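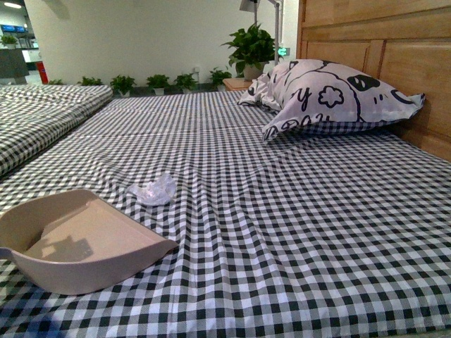
3 min read

122 shares · 14 comments

There are people who will eat a cracker over the sink, alone, in the dark, with one hand cupped under the chin. Then they will climb into bed with a granola bar and leave the evidence where it falls. I know these people. I have been one for most of my adult life, and I own a gingham sheet, so I can speak with some authority about what a small check will hide.

Gingham forgives. Lint, toast, the odd hair, half a cashew: all of it disappears into the black and white, and you go on believing you are a tidy person until you lie down in shorts. What gingham won't hide is a wad of clear plastic wrapper, which catches the light and crackles when you roll toward it at two in the morning. At that point even I get up.

The question is what you get up and fetch. My grandmother would have stripped the bed. My sister shakes the sheet out the window and waves to whoever is below. I use a dustpan. Set it flat on the mattress, lip toward the mess, and you can clear a whole bed in less time than it takes to find a fresh fitted sheet and argue with its corners.

It has to be a bed dustpan, of course. The one that does the kitchen floor stays with the kitchen floor. When I put this to the housekeeping staff at the Roussel, a 200-room hotel in Badosdale where I once spent a very educational October, they looked at me the way you look at a man who irons socks. Yanti Tambunan told me she would sooner use her hands. Then she showed me how to pull a sheet tight from the foot so the crumbs slide to one side by themselves, and I have been a little insufferable about it ever since.

Pillows are their own problem. A pillowcase with loud black cartoon scribbles on it will hide a chocolate smear for a week, and I don't recommend finding out which marks are the artist's and which are yours.

And then there is the nightstand. Mine was bought for a lamp and one improving book. It has since hosted cereal bowls, a cheese grater and, through one bad flu, the entire spice rack. Cookware travels at night. It leaves the kitchen full of noodles, on the theory that a bowl is one more thing to wash, and it lies down beside you and stays until the weekend.

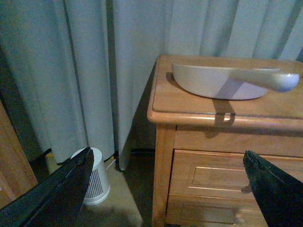 Colette Besnard wrote in to say that her rule is simple: anything with a handle goes back to the stove before the light goes out, and she has kept to it for years, apart from the soup. She didn't elaborate on the soup. I wish she had.

My own rule is looser. The pan may stay until morning if the wrapper goes tonight. I keep the bed dustpan in the closet behind the winter coats, where guests won't ask about it, and I've told my sister she can have it when I'm gone. She says she has a window.

9 comments hidden · Share this story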